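Home & Appliances > Dehumidifiers > Support Tickets
Posted September 6, 2021 by prudport_tenant

Subject: Vekell dehumidifier stops during the night, tank light is on but tank is not full

Good evening. I would like to report a problem with my Vekell dehumidifier and also write down everything I tried, so that you do not need to ask me for each step separately. English is not my first language, so please excuse me if I use a wrong word for some part.

The machine is the compact model with a front tank and the round dial. I bought it in January, new, from the Simen store in Prudport. I have the receipt. It stands in the entrance hallway of my apartment in the Sowerby building, on the ground floor. The hallway has no window and one outside wall, and this wall is the reason why I bought a dehumidifier in the first place. In winter the coats smelled of cellar, and the shoes at the bottom of the closet had a gray film on them.

Problem: the machine starts normally in the evening and collects water. Some time in the night it stops, the red tank light comes on, and in the morning the humidity in the hallway is high again. The tank is less than half full when this happens. If I pull the tank out and push it in again, the light goes off and the machine runs like nothing was wrong.

What I tried before writing to you:

First evening. I emptied the tank, washed it with warm water and a little dish soap, dried it and put it back. There was some slime on the float, so I thought I had found the reason. The machine started at once. In the morning the red light was on and the hygrometer showed 78 percent. I have a separate hygrometer on the wall because I do not trust the display on the machine.

Second evening. I read the manual again, the chapter on the tank. It says the float must move freely. I moved it with my finger and it went up and down without sticking. I looked also at the small magnet inside the float, which is where it should be. I put the tank in very slowly until I heard the click. Same result in the morning.

Third evening. I moved the machine away from the wall, because I had read on a forum that it needs more air behind. It stood now in the middle of the hallway and I had to climb over it. I also cleaned the filter with the vacuum cleaner. In the morning, red light again. So the air is not the problem, or not this problem.

I should mention that in the same days I changed other things in the hallway as well, and maybe this makes the log less clean than it should be. I took all shoes out of the closet and wiped the shelf with vinegar. I stopped drying laundry there. Wet things now go into the bathroom with the fan on, also small things like gloves and socks, which I used to leave in the hallway overnight without thinking. I tell you this so that you know the load on the machine became smaller and not bigger.
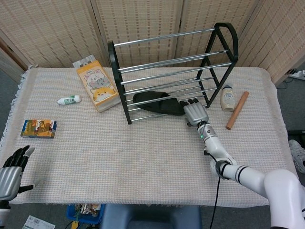
After the third evening I did not touch anything for one night, only changed the dial from the middle position to continuous. I wanted to see if the humidity sensor plays a role. It does not, I think. The light was red in the morning and there was even less water in the tank than before.

Then I noticed something by accident. I walked past the machine in heavy boots and the red light came on in the same moment. I walked back and stamped on the floor a little (my neighbor below is only a storage room, so I did not disturb anyone). The light did not change, but the sound of the motor changed for a second. I pressed on the front of the tank with my knee and the light went off. When I let go, it stayed off. I repeated this several times and it is not always the same, but often enough that I believe the tank is not sitting tight, and the vibration of the compressor slowly moves it forward until the switch thinks the tank is removed.

The manual says the same light is used for "tank full" and "tank missing." If it were two different lights I would have saved many evenings. Please consider this a small suggestion.

Questions to support:

Is there a known problem with the catch that holds the tank? On mine the left catch looks a little shorter than the right one, but I have no other machine to compare with.

Can I use tape to hold the tank until you answer, or will this cancel the warranty?

The service counter shows 2,000 hours. Is this normal for a machine of this age, when it runs mostly at night? I am asking because I do not think it can be correct.

Thank you in advance.

Reply from Vekell Support

Thank you for the detailed report. Your description fits a worn or badly molded tank catch. The catch is a separate part and can be replaced at home with a small screwdriver. We are sending you a pair of them to the address in your account, free of charge under warranty. Please replace both sides even if only one looks short.

Removable tape on the outside of the tank is fine and has no effect on the warranty. Please do not tape over the air inlet and do not block the float.

The service counter also counts standby time while the unit is plugged in, so the number you see is not a fault. Please unplug the unit before you change the catches.

Update from customer

The catches arrived in a padded envelope. I unplugged the machine, took out the tank and changed both. The old left one had a thin crack along the bottom which I could only see after it was out. The right one was fine, but I changed it as you asked and kept the old one in the drawer.

The tank now goes in with a much louder click. It has been running for three nights. No red light until the tank was really full, which happened once, in the morning, and I was almost happy to see it. The hallway smells normal. I put the machine back near the wall with the distance that the manual gives.

One thing remains: the screw on the left side turns a little too easily, and I think the plastic behind it is tired. It holds for now. If it becomes loose I will write again under the same ticket number, if this is possible.

Status: Solved. Ticket remains open for customer reply.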